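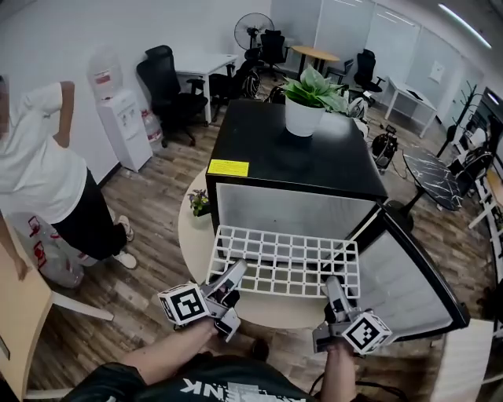 24 de junio de 2007

Con motivo de la próxima temporada de regalos de empresa, y habiendo recibido en las últimas semanas varias consultas de lectores sobre la misma cuestión, he considerado oportuno dedicar esta entrada a las cajas de quesos y conservas que se venden por correspondencia. Me limitaré a los establecimientos en los que he comprado personalmente. Quedan fuera los grandes almacenes, de cuyos catálogos ya se ocupan otras páginas con mayor regularidad que esta.

El primer pedido se realizó a Kadrić, casa dedicada a los ahumados y a las conservas vegetales. Su catálogo impreso se envía gratuitamente a quien lo solicite y comprende 111 referencias, ordenadas por procedencia y no por tipo de producto, lo cual dificulta la consulta cuando se busca algo concreto. Las cajas se ofrecen en tres tamaños. Solicité la mediana, que contenía trucha ahumada, dos tarros de pimiento asado, un queso de oveja curado, una mermelada de ciruela sin azúcar añadido y un paquete de galletas saladas. El queso llegó en buenas condiciones, envuelto en papel parafinado y con la fecha de corte anotada a mano. La mermelada me pareció lo mejor del conjunto. Las galletas, en cambio, llegaron partidas en su mayor parte, y así se lo comuniqué a la empresa, que respondió con corrección y remitió otro paquete sin cargo.

El segundo establecimiento, Drenditz, trabaja de un modo distinto. El comprador no elige una caja ya formada; compone la suya a partir de una lista y abona aparte el cesto. El procedimiento resulta ventajoso para quien conoce los gustos del destinatario y bastante menos cómodo para quien ha de enviar el mismo obsequio a veinte clientes. Debe advertirse que el precio del cesto no figura en la página principal y aparece únicamente al confirmar el pedido. Por lo demás, la selección de vinos es corta y está bien escogida, con predominio de blancos del norte. Encargué dos botellas, un tarro de miel de brezo, un paté de campaña y una tableta de chocolate amargo. Todo ello se recibió dentro del plazo indicado.

Sobre los plazos conviene detenerse. La mayor parte de las reclamaciones que me trasladan los lectores guarda relación con entregas efectuadas fuera de fecha, y en los productos refrigerados el retraso tiene consecuencias que no se reparan con una disculpa. Recomiendo confirmar por escrito, antes de abonar el importe, los siguientes extremos: el día de salida del almacén, el transportista, el procedimiento previsto en caso de ausencia del destinatario y la conservación de los productos frescos durante el trayecto. Kadrić facilita esta información en la propia factura. En Drenditz hubo que solicitarla por teléfono.

Escribí asimismo a Norkton, cuya caja de quesos azules me habían recomendado en los comentarios de la entrada anterior. El señor Torquil Leckie, responsable de pedidos, tuvo la amabilidad de contestar el mismo día con una relación detallada de las variedades disponibles y una observación que reproduzco por su utilidad: «No enviamos azules en julio ni en agosto. Si el cliente insiste, le proponemos un queso duro y, si no lo acepta, preferimos no servir el pedido». Me parece un criterio razonable que otras casas harían bien en adoptar. Los envíos de azules se reanudan en septiembre, mes para el que he reservado una caja pequeña, y daré cuenta de ella en estas mismas páginas.

En cuanto a los precios, las diferencias entre unas casas y otras son menores de lo que cabría suponer, siempre que se comparen cajas de contenido semejante. La partida que más altera el importe final es la presentación. Un cesto de mimbre con tapa puede suponer 22 euros sobre el precio de los alimentos, cantidad con la que se adquiere un queso entero de calidad apreciable. El cartón rígido protege igual de bien y ocupa menos sitio una vez vacío. Comprendo, no obstante, que en el regalo institucional la apariencia tiene su peso – y que a muchos destinatarios les agrada conservar el cesto.

Mención aparte merece Cirkow, que hasta el año pasado vendía únicamente té y café y que ha incorporado ahora una línea de dulces. El té continúa siendo excelente. De los dulces no puedo decir lo mismo: los bizcochos de almendra resultan secos y el turrón blando tiene un exceso de azúcar que oculta cualquier otro sabor. Aconsejo, por tanto, ceñirse a las latas de té negro, que admiten bien un transporte largo y se conservan durante meses. Quien desee acompañarlas de algo dulce puede añadir por su cuenta la mermelada de ciruela de Kadrić.

Varios lectores han preguntado por los envíos al extranjero. Mi experiencia en este punto es limitada. He remitido dos cajas a familiares residentes en Bélgica, ambas sin incidencias, y una tercera a Noruega que quedó retenida por contener carne curada. Fuera de la Unión Europea es aconsejable excluir los embutidos y consultar previamente la normativa del país de destino en materia de lácteos. Las conservas de verdura, el té, el chocolate y la miel plantean por lo general menos dificultades, si bien la miel está sujeta a restricciones en algunos lugares.

Respecto de las tarjetas de felicitación, todas las casas citadas incluyen una sin coste. Drenditz permite un texto de hasta 444 caracteres, extensión más que suficiente. Kadrić la imprime en cursiva, con un resultado poco legible cuando el mensaje es largo. Ruego a quienes encarguen envíos múltiples que revisen los nombres antes de cerrar el pedido, pues las correcciones posteriores no siempre se atienden a tiempo.

Por último, dos avisos relativos a esta página. La lista de proveedores de la columna derecha ha sido revisada y se han retirado de ella las casas que ya no sirven a particulares. Los comentarios de la entrada sobre aceites permanecerán abiertos hasta finales de mes; agradezco las aportaciones recibidas, incluidas las discrepantes – la corrección acerca de la variedad arbequina era acertada y el texto ha sido modificado en consecuencia.

La próxima entrada tratará de los vinagres.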